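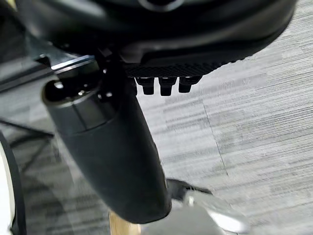 The trial kit from Nakix has been with us since August, and I promised Mariann that I would write down my opinion before the offer ends. The mounting was easier than I feared. The wrist camera is my main question. It looks along the fingers to the floor, and the upper part of its view is filled by the dark housing of the gripper itself. During movement the carpet comes out blurred. For picking a vegetable this may be enough, but I would like to hear from others who use the same view.

On 18:41, Mariann Lakatos wrote:
> Does the kit manage soft produce as well, or only boxes?
> In Orkville we were told 70 per month for support.
> Is this still the price?

The price for us is the same, plus 300 one time for the hands. About soft produce I can answer only partly. We put up a shop stand with tomatoes, beans and potatoes, and the robot holds the basket by its handles in one hand while the other one stays free for picking.
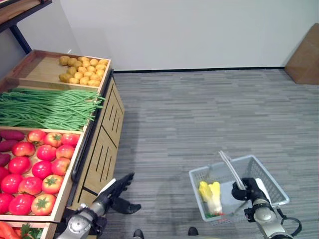

Left hand open near the tomato tray, cabbage in the basket.

I have not yet decided about the tomatoes. Duyên wishes to test with a weaker grip first, and the manual has only one page on this. If somebody has the longer manual, please send it to me or to Duyên.

With kind regards,
Trí Từ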